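Ticket 611: Arm stopped mid-task during open day, Gronumville showroom
Status: open
Opened 2025-12-30

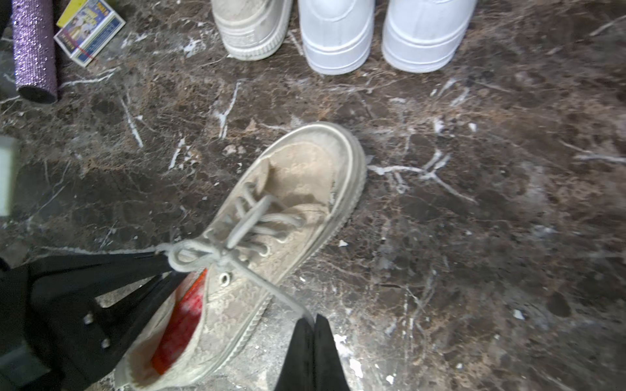
First of all, thank you for being so patient with us, and thanks to everyone at Gutico who helped set up, because the visitors had a lovely time in spite of what follows! We were running the shoe tidying demonstration in the entrance hall, on the dark marble, with the same Dresix controller we have had since October. Twice in the afternoon the arm reached a canvas sneaker, closed on it and then simply stayed put, and the panel gave us a grip timeout after 5 seconds.

What we tried, in order:

Restarted the controller. It came back fine and managed a few more shoes (to a nice round of applause) before stopping again.

Raised the timeout to 2000 ms over the default. No change that we could tell.

Went back to the Wikström grip profile, version 28. Better with the chunky platform soles, but it still hesitates when a finger ends up near the laces.

I have saved the log from both stops and will attach it once I'm back at my desk. Could somebody tell me whether the profile allows a wider approach around a tied bow? We have another group of visitors coming and I would dearly love to keep the shoes in the show.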